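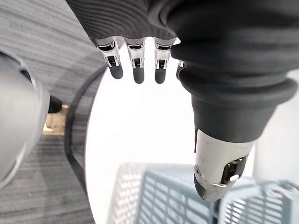

Fingers and thumb over the basket at Mirkitz

Mirkitz Shared Workshop forum > Builds in progress > Thumb keeps finding the basket rim

Nikola Leka
Posted 2023-11-27

Hi all, I promised an update on the hand back in September and then let the whole fall get away from me, so please forgive the long post.

The fingers are in good shape. I re-pinned the knuckles, put new rubber tips on, and they close together nicely now, which is more than I could say all summer. What's left is the thumb. The job I've set myself is small: reach down over the plastic basket, take hold of the rim, lift it, put it back. With the basket empty I'd expect any kitchen tongs to manage it. But on the way down the thumb wants to go exactly where the rim is, and out of 30 tries it bumped the rim often enough that I stopped enjoying myself and went to make coffee.

I can see two ways to go. One is to open the thumb wider before the arm comes down, which is only a change in the Multisar script. The other is to do something about the cover at the base of the thumb. It's thick there, and I have a feeling it pushes back when the joint is wide open. I would love to hear from anyone who has fought with this. I'm also happy to be told I've put the basket in a silly spot.

Tihomir Popescu

Nikola, so good to see it hanging there with all its fingers on! I remember when it was a shoebox of parts.

My vote is the script. Open the thumb early, while the arm is still well up, and then come down slowly. You're asking it to swing out at the bottom of the move, when there's no room left to swing. I had the same trouble with my bench gripper and paint cans, and all I changed was the order of the moves. Please don't take the cover apart before you've tried that. It's one evening of typing against a whole weekend with a needle.

Krum Stan

I'm going to disagree with Tihomir, with love. The script can ask for anything it likes, but if the sleeve is fighting the motor you'll never get the angle you typed in. Look how bulky it is around the base of that thumb. I'd take the cover off completely for a week and see how it behaves bare. If the bumps go away you have your answer, and if they don't you've lost nothing and you can tell me so in front of everybody.

I'd also move the basket off that bright white patch. If you ever want a camera to find the rim for you, pale plastic on a white background is about the meanest thing you could give it. Put it on the carpet!

Nikola Leka

Krum, the camera point is a fair one and I hadn't thought about it at all. The basket nearly melts into the white over on one side. I'm less keen on running bare, though. The cover keeps fluff out of the joints, and I've cleaned carpet fibers out of those knuckles with tweezers once already. Once was plenty.
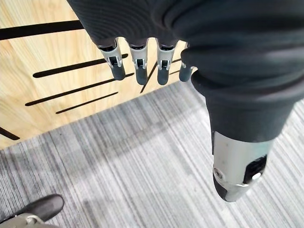

Amra Dimitriou

I made the cover, so I suppose I'd better speak up for it. With the hand over the carpet by the slotted wood panel you get a good look at the thumb, and the part I'd point to is the rolled cuff at the top of its sleeve, where it joins the hand. All that bunched cloth has to go somewhere when the thumb opens. On the fingers the cuffs are short and snug and I'm still pleased with them. On the thumb I left extra length because I was afraid of it pulling tight, and I think I was too generous.

So Krum is half right, but please don't take the whole thing off. I can shorten the thumb sleeve by 3 centimeters and sew the cuff flat, and it would still cover everything Nikola wants covered. Bring it by the sewing table whenever you like, I have plenty of the same thread.

Ermira Mujić

Can I ask a beginner's question? How hard is the thumb motor working when it's wide open? The Trakasetti board on mine reports a load number for each joint. If yours does too, you could write it down with the cover on, then roll the cuff back with your fingers and write it down again. Then you'd know whether it's worth sewing anything.

Tihomir Popescu

Not a beginner's question at all, Ermira, that's the test I should have suggested before I started handing out evenings of typing. I still think the order of the moves matters, for the record.

Krum Stan

Agreed on the test. Not agreed on the order of the moves.

Nikola Leka

Well, I did Ermira's test after supper, and the load at full open drops quite a bit with the cuff rolled back. It doesn't drop to nothing, so there's some stiffness in the joint too, and I've put a little grease on the pivot. Amra, yes please to the shorter sleeve. Tihomir, I've also moved the thumb opening to the start of the script, because it cost me all of 6 lines.

Next I'd like to lift the basket with something in it. I'm thinking 300 grams of clothespins, unless somebody has a better idea.

Amra Dimitriou

Come by before you load it up and I'll have the sleeve pinned. And bring the thumb motor's numbers with you, I'd like to see them.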